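Hochschule Nalbridge
Lehrgebiet Automatisierung und Assistenzsysteme
Begleitskript zur Vorlesung »Maschinen in Haushalt und Werkstatt«
Einheit 5: Einräumen, Ausräumen, Verschließen
Stand: 2025-05-30

5.1 Gegenstand der Einheit

Die vorangegangenen Einheiten behandelten Tätigkeiten, bei denen ein Gegenstand auf freier Fläche aufgenommen und wieder abgelegt wird. Die vorliegende Einheit erweitert die Betrachtung auf Behältnisse. Im Haushalt betrifft dies Schubladen, Schränke und Dosen, in der Werkstatt Magazine und Werkzeugkästen. Zu klären ist, ob gegenwärtige Systeme solche Arbeiten in einer Güte verrichten, die einen unbeaufsichtigten Einsatz rechtfertigt.

Als durchgehendes Beispiel dient die Aufgabe »Würfel und Kasten«. Sie umfasst das Öffnen des Kastens, das Einlegen oder Entnehmen des Würfels und das Schließen. Für den Menschen bedarf keiner dieser Schritte einer Überlegung. Für die Maschine stellt jeder eine eigene Fehlerquelle dar.

5.2 Greifen in beengter Umgebung

Befindet sich der Gegenstand vor oder in einem Fach, so schränken Wände, Boden und Oberkante die zulässigen Anfahrrichtungen ein. Neben dem Gegenstand selbst ist der Raumbedarf des Greifers zu berücksichtigen, dessen Gestänge in geöffnetem Zustand erheblich breiter ausfallen kann als das Werkstück. Hinzu kommt die Verdeckung: Beim Zugriff verstellen Backen und Gegenstand der Handgelenkkamera den Blick auf die dahinterliegende Ablagefläche.

Am gelben Würfel zwischen den beiden Backen ist ferner zu erkennen, dass die Oberfläche Falten aufweist. Für nachgiebige Hüllen ist die Schließkraft so zu wählen, dass der Gegenstand gehalten und die Hülle geschont wird. Ausgesplitterte Kanten wie jene am oberen Rand des Fachs sind in der Bahnplanung mit einem Sicherheitsabstand zu versehen.
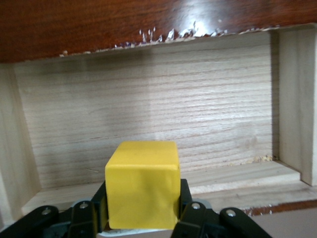

5.3 Zweiarmige Ausführung

Das Öffnen eines nicht befestigten Behältnisses erfordert in der Regel eine Gegenkraft. Wird allein am Griff gezogen, so kann sich der gesamte Kasten verschieben. Zwei Arme erlauben es, mit dem einen zu halten und mit dem anderen zu ziehen. Der Gewinn an Handlungsmöglichkeiten wird durch einen höheren Abstimmungsaufwand erkauft. Die Arbeitsräume überschneiden sich, und die Bewegungen sind zeitlich aufeinander zu beziehen.

Für die Versuchsreihe im Januar wurden am Standort Prernevley 600 Durchläufe ausgewertet. Die Zeitgrenze je Durchlauf betrug 60 Sekunden. Als erfolgreich galt ein Durchlauf nur, wenn sämtliche Teilschritte ohne Eingriff abgeschlossen wurden. Die häufigsten Abbrüche entfielen auf das Schließen, insbesondere auf ein Verkanten kurz vor der Endlage. Das Aufnehmen des freiliegenden Würfels bereitete demgegenüber nur selten Schwierigkeiten.

Bei der Beurteilung einer Ausgangslage ist auf den Abstand zwischen Würfel und Kasten sowie auf die Ausrichtung des Griffs zu achten. Liegt der Kasten geschlossen auf der einen Tischhälfte und der Würfel auf der anderen, mit dem Griff an der dem Würfel zugewandten Seite, so ist vorab festzulegen, welcher Arm den Griff bedient und welcher den Würfel heranführt.
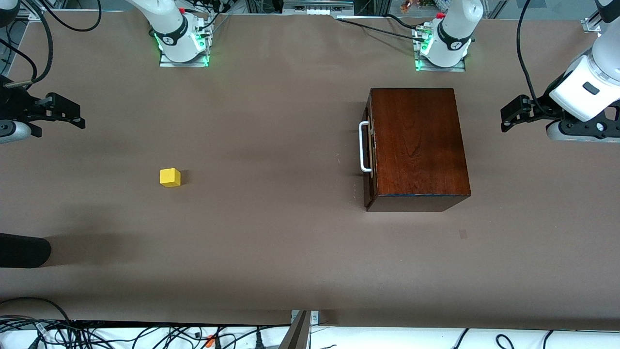

Bontu Gashaw wendet hierzu ein, die Erfolgsquote eines einzelnen Aufbaus sage wenig über die Eignung für einen Haushalt aus. Entscheidend sei das Verhalten bei einem Kasten, den das System noch nie bedient habe, und die Frage, ob es ein Misslingen selbst bemerke. Eine Maschine, die eine halb geschlossene Schublade als erledigt melde, verursache mehr Arbeit, als sie abnehme.

Der Einwand ist in der Übung aufzugreifen. Zwischen Wiederholbarkeit und Übertragbarkeit ist in allen schriftlichen Ausarbeitungen zu unterscheiden.

5.4 Vorläufige Einordnung

Für die Werkstatt mit gleichbleibenden Behältnissen und festen Positionen ist ein beaufsichtigter Einsatz vertretbar. Für den Haushalt ist dies nach dem hier zugrunde gelegten Maßstab noch nicht der Fall. Die Steuerungsumgebung Londum, die in der Übung verwendet wird, bietet keine selbsttätige Erkennung unvollständig geschlossener Behältnisse.

5.5 Vorbereitung der Übung

Zerlegen Sie die Aufgabe »Würfel und Kasten« in Teilschritte und geben Sie für jeden Teilschritt ein prüfbares Abbruchkriterium an. Der Umfang ist auf zwei Seiten begrenzt. Die Abgabe erfolgt über das Sekretariat im Gebäude Usman.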